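Can the town council make me wait to come back to a meeting after a positive covid test?

posted by linier_mom, Feb 11, 2023

Ok so I'm on the town council in Wodusetti (small place, five seats, we vote on everything in the same room as the library story hour). Tested positive in December, stayed home, joined by phone. Fine. But the clerk says my phone votes dont count toward quorum and two items passed 2-2 with the chair breaking the tie, which wouldn't have happened if mine counted.

Now I've tested positive again, mild, scratchy throat. The big vote is coming up - the Thakur Road rezoning, up to 600 new units if you believe the developer. Chair told me by text to stay out until I test negative. Is there an actual rule? Or did he make it up? I feel fine mostly.

Also I already had it once this winter so wouldn't I have some immunity left over? My sister in law says no.
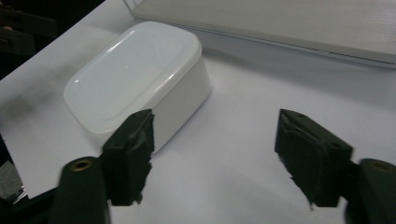 Should add that our bylaws are from way back and say nothing about phones, video, illness, any of it. There's one line about "members present" and that's what the clerk keeps pointing at. The temporary remote meeting thing the state did may have run out, I can't tell from the website. Any help apreciated, I have to tell them something soon.

Stustano

Two separate things here.

1. Quorum and remote votes. Depends on your state's open meetings law, not the chair. A lot of the emergency remote rules from 2020 expired and some states made a version permanent, some didn't. If yours lapsed and the bylaws say "members present" then the clerk is probably right, annoying as that is. Ask the town attorney in writing. In writing! Ours gave one answer on the phone and a different one in the letter.

2. Keeping you out. Chair usually runs the meeting, doesn't get to decide who sits on it. A text is not a policy. But the health guidance is still stay home at least five days after a positive and then wear a mask through day 10, and I'd follow it whatever the chair says. Having had it before doesn't change that part.

What I'd do - ask for the Thakur item to be tabled to the next meeting. Any member can make the motion for you. We did it for a water contract when two of ours were out sick, took a minute, no one argued.

And get the December votes looked at. If the minutes list you as attending but not voting somebody should fix one or the other.

rezone_watcher

just go, wear a mask. they want you out bc of how you'd vote on the rezoning, pretty obvious. we had 300 people sign against the one here and it still went thru with a member "out sick"

gwen_in_linier

Please don't just go. Half the people in those chairs are over 70.

I was on the Linier school board for a couple terms. We ended up passing a one page remote attendance policy, covers illness, says who gets told and by when, and says the vote counts if everyone in the room can hear you. Attorney charged us 1,000 dollars to look it over which people complained about for months. Check that your state allows it first, a local policy can't get around that.

For this meeting you can send a letter to be read into the record. Doesn't count as a vote but it's in the minutes. Keep it short, ours cut people off at three minutes even when it was the clerk reading.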